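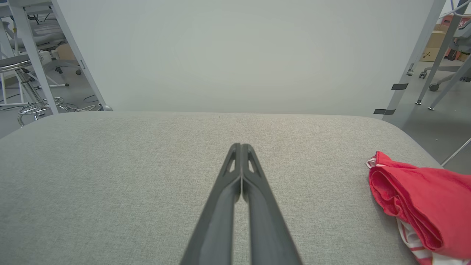 ## 4. Caring for the upholstered top

The Nellthorpe bench seat arrives with its grey fabric already fitted, so there's nothing to stretch, staple or swear at. What remains is keeping it grey.

**Before you start:** read section 3 if the legs aren't on yet. Cleaning a seat that can still roll away is a two-person job.

1. Clear the seat. Folded cloths, mail and coats count as things on the seat, however long they've lived there.
2. Pick off specks and crumbs by hand. A heathered weave hides a fair bit, which you may take as a feature or a warning.
3. Vacuum with the soft brush, working from the centre out to the rounded edges. Go slowly at the corners, where lint goes to retire.
4. For marks, dampen a white cloth with cool water and blot. Don't rub.
5. Leave to dry overnight before anyone sits down, including whoever made the mark.

> **Caution:** Never leave a damp coloured cloth on the fabric. Red is the worst offender. The Cestwood cover (part 1332) is sold separately and comes in one colour, and it isn't pink.

**Note:** If the stain is still there after 2 attempts, stop. A third attempt generally produces a larger, cleaner stain. Turn to page 43 for the list of approved cleaners.

### 4.1 Refitting a cover

1. Lay the cover face down on a clean floor and set the seat on top, fabric to fabric.
2. Pull the front edge over first, then the back.
3. Press the hook strips together at the corners. The fourth corner will seem too short. Loosen the other three a little and try again.

Spare hook strips are listed under Arnach in the parts table.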